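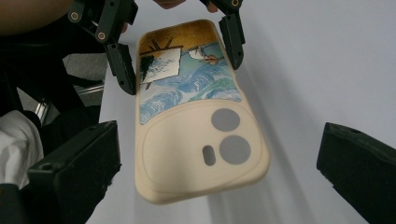
Quand on regarde la mer, on a l'impression que l'eau voyage. Une vague arrive de très loin, elle avance vers la plage, elle tombe sur le sable et tout de suite après vient une autre. On pourrait croire que toute cette eau a traversé la mer pour venir mouiller nos pieds. Pourtant, au large, l'eau reste presque à sa place.

## Qui fabrique les vagues ?

Le plus souvent, c'est le vent. Prends une assiette creuse, remplis-la d'eau et souffle doucement dessus. Tu verras apparaître de toutes petites rides. Sur la mer, il se passe la même chose, mais en beaucoup plus grand. Le vent frotte la surface et fait des rides. Ensuite il a quelque chose à pousser, donc il pousse mieux, et les rides grandissent.

Pour obtenir de grandes vagues, il faut :

- un vent fort ;
- un vent qui souffle longtemps ;
- beaucoup de place devant lui, sans terre pour l'arrêter.

La place est très importante. J'ai grandi près d'un petit lac, à Ellari, et même les jours de tempête nous n'avions que des vaguelettes. La première fois que j'ai vu l'océan, j'avais déjà neuf ans, et nous avions fait 697 kilomètres en voiture. Il n'y avait presque pas de vent ce matin-là, et les vagues étaient quand même plus hautes que moi. Je n'ai pas compris pourquoi. Mon père non plus.

L'explication s'appelle **la houle**. Les vagues nées dans une tempête continuent leur chemin après avoir quitté l'endroit où le vent souffle. Elles deviennent plus rondes et plus régulières. Elles peuvent traverser un océan entier et arriver plusieurs jours plus tard sur une plage où il fait beau.

## Le bouchon qui ne part pas

Imagine un bouchon de liège qui flotte loin du bord. Une vague passe. Le bouchon monte, avance un peu, descend, recule un peu, et il se retrouve presque au même endroit. Il a dessiné un rond. L'eau autour de lui a fait pareil.

Alors, qu'est-ce qui avance ? C'est l'énergie, c'est-à-dire le mouvement que l'eau passe à l'eau voisine. Tu peux essayer avec une corde posée par terre. Tiens un bout et secoue-le : une bosse court jusqu'à l'autre bout, mais la corde est toujours dans ta main.

Plus on descend sous la surface, plus les ronds deviennent petits. À une certaine profondeur, il n'y a plus de ronds du tout. Un poisson qui nage assez bas peut passer sous une tempête sans être beaucoup secoué.

## Pourquoi la vague tombe-t-elle ?

Près de la plage, le fond remonte. Les ronds que fait l'eau n'ont plus assez de place et ils s'écrasent contre le sable. La vague ralentit, et celles de derrière la rattrapent : elles se serrent et deviennent plus hautes. À la fin, le haut de la vague va plus vite que le bas. La crête se penche en avant et elle tombe. On dit que la vague **déferle**.

En tombant, elle attrape de l'air et fait des milliers de petites bulles. C'est l'écume. Chaque bulle renvoie la lumière dans tous les sens, et pour cette raison l'écume paraît blanche — même si l'eau, elle, n'a pas changé de couleur.

## Comment se protège-t-on ?

Une vague a beaucoup de force. Une digue est un mur épais, ou un long tas de gros rochers, que l'on construit devant un port. Entre les rochers il reste des trous. L'eau entre dedans, tourne, se casse en petits morceaux et perd sa force. Derrière, les bateaux bougent à peine. C'est un peu l'idée d'une coque autour d'un téléphone : le choc arrive d'abord sur le bord.
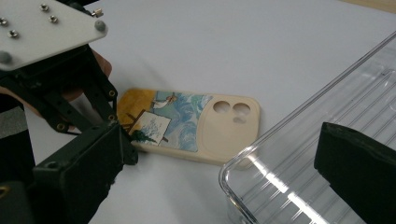

*Une coque de téléphone posée sur une table blanche.*

La nature a aussi ses protections. Les dunes, les récifs de corail et les prairies d'herbes sous-marines freinent les vagues avant la côte.

## Les mots à retenir

**La crête** : le point le plus haut de la vague.

**Le creux** : le point le plus bas, entre 2 crêtes.

**La longueur d'onde** : la distance d'une crête à la suivante.

**La marée** : la mer qui monte et qui descend lentement, à cause de la Lune et du Soleil. Il ne faut pas la confondre avec les vagues du vent.

*Texte : Bogdan Preda*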